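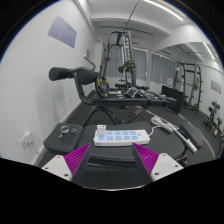 Open day at Borum: my turn with the gripper

I finally made it over to the Borum open day on Jun 28, 2019, and I'm so glad I did! I'd pictured robot arms behind glass, so it was a treat to walk into a gym full of racks and weight plates and be handed a gripper of my own.

Junaid Warraich ran our group. His team collects little everyday jobs done by hand with the same kind of fingers the robot will use later (pink ribbed pads, very grabby), and that day's job was chargers and a white power strip with light blue sockets, laid out on the workout gear. They have 760 of these short recordings from the gym so far and want 380 more before they move on to kitchens.

My first try was terrible – I squeezed too early and chased the charger across the padding like a bar of soap. Vija Priedītis told me to come in slower and let both fingers touch at once. So I did, and by my third go I had 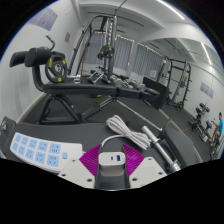 the hang of it, more or less. The block is the friendly part, with nice flat sides to grab. Cable is another story (all those loops!), and Junaid says it still gives them the most trouble by far.

I stayed over two hours and asked far too many questions, mostly about why the pads have ridges. Vija wants to try a softer set next, and they're planning another open day in March. Put me down for that one – I'd like another shot at the cable.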